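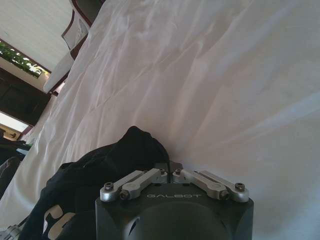 Abb. 3: Greifer mit Aufschrift GALBOT, dahinter schwarzer Stoff.

4.2 Antwortverhalten in Nachbarschaftsgruppen

Ausgewertet wurden 591 Nachrichten aus acht Messenger-Gruppen, Erhebung bis Oktober. Zwei Plattformen, Enelano und Dakitz. Bei Enelano kurze Antworten, meist noch am selben Abend. Bei Dakitz länger, dafür oft gar keine — vor allem auf Bitten um Hilfe. Grußnachrichten nicht mitgezählt (vgl. Omoregie, Kodierschema, Stufe 2).

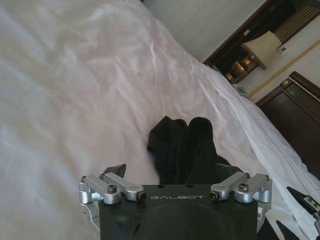

Abb. 4: Weißes Laken in Falten, darauf schwarzer Stoff.

Auffällig: Wer sich auch offline trifft, schreibt weniger. In der Gruppe Bedska 42 Mitglieder, davon etwa 18 regelmäßig aktiv, der Rest liest mit. Stilles Mitlesen wird von den Befragten trotzdem als Kontakt gewertet. Umgekehrt nennen Vielschreiber die anderen selten »Freunde«, eher »Leute aus dem Haus«. Begriff also unscharf, auch innerhlab einer Gruppe. 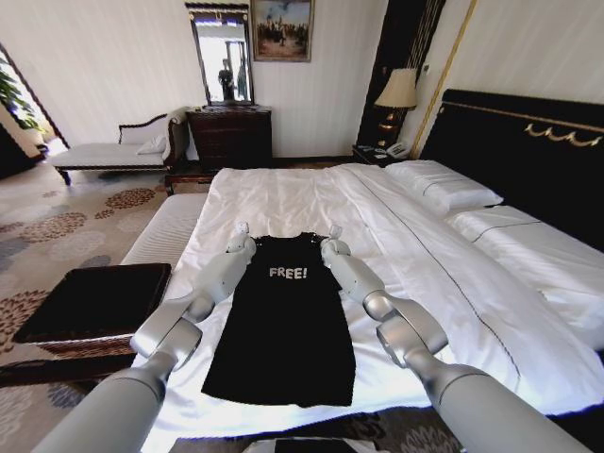

4.3 Einschränkungen

Nur Textnachrichten, keine Sprachnachrichten. Gruppe Ouazzani erst spät dazugekommen, Daten lückenhaft. Kodierung durch Adaeze Omoregie allein, Zweitkodierung steht noch aus — Übereinstimmung kann daher nicht angegeben werden. Alter der Mitglieder nur teilweise bekannt, ein Vergleich nach Altersgruppen enfällt.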